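Bedspread keeps sliding off to one side every night - any fixes?
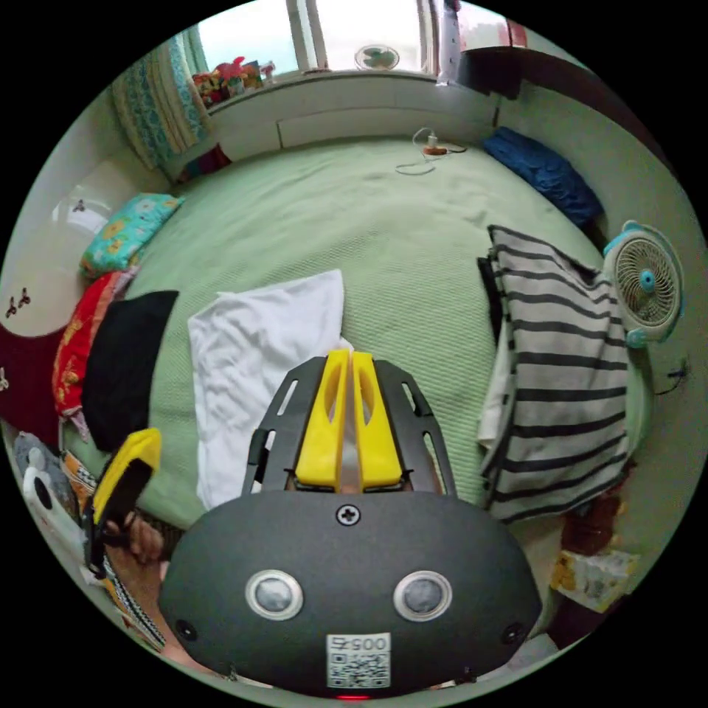 The green bedspread, with a couple of cloths lying on it.

Posted by quiltedmornings

Hello everyone, and thank you in advance for reading all this! I bought a Goossens bedspread back in November and I do love it, but every morning it has crept over to one side and half of it is on the floor. The bed is a large one, the mattress is fairly new, and I make it up the same way each time. I've tried tucking it in at the foot, which helps until I roll over (I'm a restless sleeper, I admit). My sheets are a slippery sateen kind, so maybe that's the trouble? I would rather not spend more than 60 dollars, and I don't want to pin anything that might leave holes.

pinecone_343

Oh, I went through this for a whole winter! What cured it for me was a thin cotton blanket between the top sheet and the spread. Smooth sheets give the heavy layer nothing to hold on to, and a plain waffle weave blanket grips nicely on both sides. Mine is an old Aseo one that has been washed 1000 times and is all the better for it. Lay the spread so the overhang is even on both sides, then tuck the blanket in tight at the foot but leave the spread itself loose - if you tuck both, your feet pull everything along when you turn over. Wash the blanket before you use it, too, and skip the fabric softener, which makes cotton slick.

Dunix

get clips

marigoldporch

The clips do work, but buy the padded sort that hold without a pin. I have 4 of them, one near each corner, and they have never marked the fabric. Try them on a hem first if yours has a loose weave. And do you sleep with someone who steals the covers? We finally gave up and took the spread off at bedtime, folded it over a chair, and used a comforter overnight. It takes a minute and the spread stays cleaner that way. Good luck, and let us know what you end up doing!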